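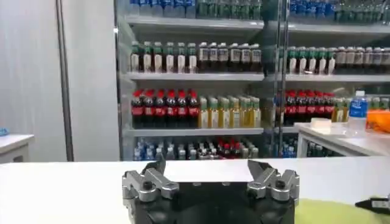
Mieke Kuipers asked after our last report whether a shop could leave the machine alone for one evening yet. My answer is still no, but the distance is smaller.

Projects > Ruawai > Progress reports > February

In this period we made 400 trials of two chores, restocking drinks and wiping the table. The arm needed help from a person in 163 of them. Most of the help was for bottles standing close together, where the fingers have no room to go in. Glass doors are also difficult, as reflections confuse the Erkex software. Wiping goes better, except when the cloth folds under itself.

Tarek Mansour has rewritten the grasp planning, and we have tested it for 6 days only, so I do not give a result for it now. We ask to move the end of this phase by five weeks. The budget stays the same.

Sorin Delić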